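The Stulthorpe robotics club meets in what used to be the home economics room, and it has never bothered to move the kitchen out. Students work around the counters. For this year's group, the counters are the work.

The club's project is called Nernitz, after a joke from its first meeting that the current members can no longer explain. The goal is a robot arm that can set out food on request: take a fruit from a plate, put it on a cutting board, and put it back when told. The club has been at it since October.

Barry Heywood, who teaches shop and advises the club, set the rules early. The board and the plate stay in the same general area, but everything else on the counter can be moved between runs. Students must write down each attempt in a shared log, including the bad ones. The log now holds 800 entries, and the target is 1,000 before the regional meet in Rowbotham.

"They wanted to clear the whole counter off," Heywood says. "I told them to go look at their own kitchens."

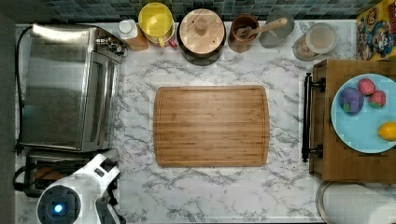
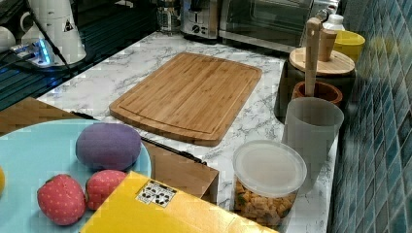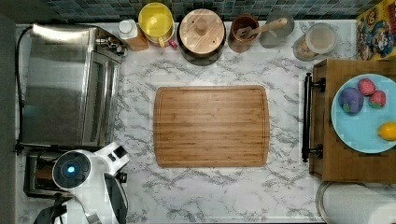
The cutting board with toy food waiting on the plate, from three views.

Toy food was a practical choice. The club tried real strawberries for one afternoon and went through a whole carton. Toys can be dropped all day, and the students can take them home in a backpack. The lemon is the easiest to pick up. The strawberries are small and tend to roll, and the members argue about whether to grab them from the side or from the top.

Most of the work is slow. One student drives the arm while a second keeps the log and a third resets the counter. They trade places every half hour. New members start with the log, which is not a popular job, but Heywood says it is where they learn what a failed grasp looks like.

The club has a budget of $200 a year for parts, and most of that goes to replacing cables and gripper pads. The software side costs nothing but time. Two seniors rewrote the motion code over winter break after the old version kept stopping short of the board. They are now teaching it to the sophomores, who will inherit it in the fall.

At Rowbotham, teams get 2 practice runs and then a scored one on a counter they have not seen before. Stulthorpe's main rival is the team from Vastetti, which finished ahead of them last year by moving more items in the same amount of time. Stulthorpe lost points when its arm put a lemon down on the edge of the board and it fell to the floor.

Practice starts at 3:15 and runs until the late bus leaves. The club is still looking for a student who likes to write documentation.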